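The Sorting Corner: Boxes, Tins and Trays from the Flasstead Workroom

Welcome to our little gallery of storage things! We spent most of November going through the craft shelves at Flasstead, and with 82 jars and packets of beads to find homes for (plus the buttons, oh, the buttons), it seemed a shame not to share a page about how we like to keep the small stuff apart.
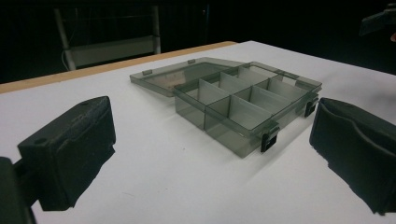
Smoky gray plastic, a hinged lid and two black latches along the front. I'm very fond of a box with little pockets in two rows, and I'd put seed beads down one side and clasps and jump rings down the other, so you can work your way along without tipping everything out.

We go by color first and then by size, which suits the way we string things here, though our friends over at the Ogola bead table swear by doing it the other way around. Either is fine! Just leave a pocket or two free for the odd ones, and shut the lid before you carry it anywhere (I once spent 60 minutes on my knees with a flashlight).

More from the button shelf next month.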